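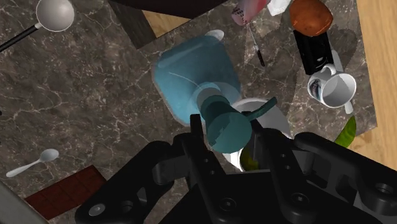
Subject: Re: Clearance rule for cluttered counter scenes

On the Zelico list a member wrote:
> Section 4 of the draft sets 40 mm between fingers and
> any non-target object. Does it apply in simulation?

Yes. It applies to simulated and physical runs alike. Measure from the outermost finger link, with the gripper open. A run that breaks the limit is logged as a violation even if the grasp succeeds.

Grarnton reports 244 violations in 3000 simulated runs. Please send the link geometry with the August figures.

Tunstall test group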